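Keeping an Old Desktop Computer Going (and Knowing When to Stop)

Workshop tips, by Sarahí Tlapale
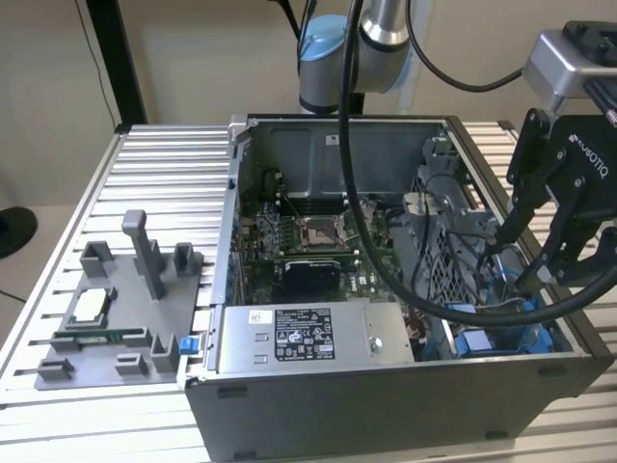

My sewing room is in the back of a house built in 1928, and it has the wiring, the drafts and the dust to prove it. It also has a desktop computer that I refuse to replace, because it runs the one program that talks to my embroidery machine. The company that made the program is gone. The disc is in a drawer. The computer and I have an understanding.

A few readers wrote in after the October page on sewing machine oil to ask how I keep it alive. Mostly by cleaning it, and by leaving it alone the rest of the time.

Before you open anything

Copy your files somewhere else first. I know. You were going to do it this weekend. Do it now, while the thing still turns on, and then check that the copies open. My neighbor Tiburcio Zavala had eleven years of tax papers backed up very carefully onto a drive that turned out to contain shortcuts.

Shut the computer down properly, switch it off at the back and pull the plug out of the wall. Press the power button once after that, with the cord out, to drain what's left. Then take a phone picture of the cables at the back. You will believe you can remember where six cables go. You can't, and two of them will fit in the wrong hole quite happily.

Lay the tower on its side on something steady and well lit, at a height that doesn't require kneeling. Not the carpet. Carpet makes static and eats screws.

The screws

An egg carton is the best screw organizer ever made, and it comes with free eggs. Side panel screws in the first cup, drive screws in the next, and so on in the order you took them out. Write on the lid in pencil. A muffin tin does the same job and looks more professional, until somebody wants muffins.

If a screw won't budge, stop twisting before the head strips. Put a wide rubber band flat between the screwdriver and the screw and lean on it. This works more often than it should. When it doesn't, buy a better screwdriver. The one that came free with the bookcase was only ever meant for the bookcase.

Dust

No household vacuum inside the case, please. The nozzle builds up static and it will also swallow any little plastic jumper that isn't holding on tight. Use canned air in short bursts with the can upright, or a hand blower of the kind photographers use on lenses. A soft, clean paintbrush gets the corners. I use a one-inch natural bristle that has never seen paint and is labeled NOT FOR GLUE, for reasons my family knows.

Hold each fan still with a finger or a cotton swab while you blow air at it. They make a lovely whirring sound if you let them spin. Don't let them spin.

Do all this outdoors or in the garage if you can. I once did it in the kitchen on the 3rd April, a few hours ahead of a family lunch, and there was lint in the butter.

Never open the power supply itself. That's the metal box the wall cord plugs into, and it can hold a charge after it's unplugged. Blow the dust out through the vents and move along.

Thermal paste, briefly

If you take the cooler off the processor, you have to clean off the old paste and put on new. Isopropyl alcohol and a coffee filter do the cleaning — coffee filters don't shed, and paper towels do. A dab the size of a pea is enough. People get generous with it, as if it were frosting. And if the processor comes out too, watch the tiny pins on whichever half has them. They bend if you look at them sternly.

If you have no reason to take the cooler off, then don't. Curiosity is not a reason. I speak as someone who paid for a new motherboard out of curiosity.

The little battery

A computer that thinks it's the wrong year every morning probably wants a new coin battery. On most desktops it's a flat silver disc that clips into the board and costs less than a sandwich. Note which way up it sits. Your clock and startup settings may need redoing afterward, so write down anything odd in there first, or photograph the screen.

Where it lives

Off the floor, first of all. A plant stand or a sturdy crate will do, 5 inches up if you can manage it, and leave a hand's width behind for the air to get out. Don't put it in a closed cabinet with a door, however much nicer the room looks. Don't put it beside the radiator, and don't stack fabric on it. (I stack fabric on it.)

Pets that shed mean cleaning every few months. Everybody else can get by with twice a year, and most people do it never.

When to stop

Tiburcio's rule is that once the repair costs more than half of what a decent secondhand machine would, you're paying for sentiment. He quotes this rule from the seat of a truck that has disproved it for 8 years. My own limit is $400, parts and swearing included.

When it does go, take out the hard drive and keep it or have it destroyed. Deleting files is like hiding a letter under the rug. The rest should go to an electronics recycling drop-off, and your town or county can tell you where. Keep the screws, though. Wash out a baby food jar and put them on the shelf next to the other jar.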